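Plodine publishes good-practice code for robot work with paper and film goods

2023-10-01

The Plodine automation forum has released a code of practice for small robot arms that handle paper napkins, wrapped snacks and other light, easily bent goods. The document runs to 18 pages and applies to arms fitted with two-fingered grippers working at tables where people are also present. It is voluntary, and takes effect at member sites at the end of October.

The text was drafted over 10 months by engineers from Perklow, a maker of grippers, and Carrasco, which runs packing benches for airline and hotel supply. Test work was carried out at the Desedley site. A draft circulated in the spring drew 124 comments, most of them on fingertip wear and on the distance to be kept between an arm and a person's hands.

Existing safety rules for robots deal mainly with force, speed and stopping distance. They say little about the goods. The drafting group took the view that a cell can meet every safety requirement and still produce torn paper, double picks and crushed packs, and that sites had been solving these problems separately, with results that could not be compared from one site to the next.

The code divides goods into three classes. Class A covers single sheets and folded paper. Class B covers film packs with air or loose contents inside. Class C covers items that hold their own shape. Each class has its own rules for approach, grip and release, and a table that mixes classes must be set up to the stricter rule at every step.

For Class A, the gripper should take the sheet at an edge, with the fingers closed to a set position and not to a set force. Where the item is folded, the operator must record which edge was used, as a grip on the open side tends to spread the layers. Lifts begin at no more than 100 millimeters per second. Speed may be raised after the item has cleared its neighbors, provided that the path has been checked with the same paper stock.
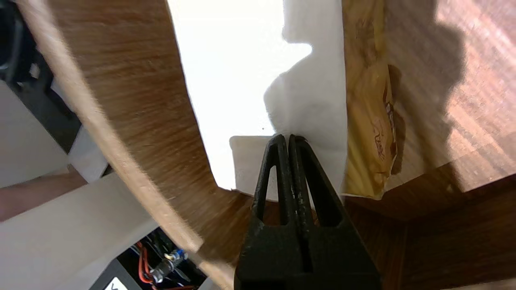
Edge grip on a paper napkin, with a snack package standing behind it.

Class B rules were the hardest to agree on. Film packs slide against each other and against paper, and a pack that moves during a lift may end up outside the area the software expects. The code requires a fresh position check after every lift from a table holding film packs, even when the pack itself was not the target. Carrasco had asked for the check to be optional on low-speed benches. That request was turned down after the Desedley tests, in which packs shifted at all the speeds tried.

A separate section covers wrist cameras. Lighting must be set with the arm in its working position, so that shadows from the arm and gripper are included in the setup. Bright white goods on a white surface are named as a known source of poor edge detection. The code advises a darker or patterned table surface for Class A items, and asks sites to keep one reference picture for each combination of item and surface. Reference pictures should be replaced when lamps are changed or the bench is moved.

Fingertips are to be inspected at the start of each shift. Light surface scratches on the sides of a finger are acceptable. Chips, burrs or a visible gap at the tip when the fingers are closed are not, and the pair must be changed together. Perklow supplied the limit values for tip gap, which appear in an annex along with a drawing of the gauge used to measure it. Sites using other makes of finger may set their own limits but must write them down.

On shared benches, the code sets out how work near people is to be marked and logged. The reach of the arm must be shown on the floor or table edge. Anyone who needs to place or remove goods by hand while the arm is powered must have been trained on that bench - general site training does not count. Control boxes opened for adjustment are to be listed in the log, with the time they were opened and the time they were closed.

The forum has left several matters for a second edition. Damp paper is outside the scope, as are suction grippers and arms mounted on moving bases. A proposed limit on the number of lifts between fingertip changes was removed from the final draft, as the test data varied too widely between paper types to support a single value.

Members have been asked to report failed picks by class, using a one-page form in the second annex. A failed pick is defined as any lift in which the item is dropped, torn or creased, or in which a second item leaves the table. The forum will compare the reports after the first year.

The code can be requested from the Plodine office in print or as a file. Desedley will hold an open bench day later in October, at which the edge grip and tip gap measurements will be shown on Class A and Class B goods.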